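Ticket 295 — Grey panel, Rendorau unit
Status: open

Reported at 400 Pillai Road. The customer says the grey surface looks marked in the middle and asks whether it needs replacing. Wiping it with a damp cloth made no difference. 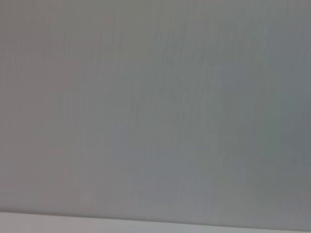

Muthu Alva

Faint vertical streaks near the centre, weaker towards the sides. No lettering or screws on the face. Paler strip along the bottom edge — please check whether it sits level. Visit booked for 2 pm, bring Lirkon cleaner.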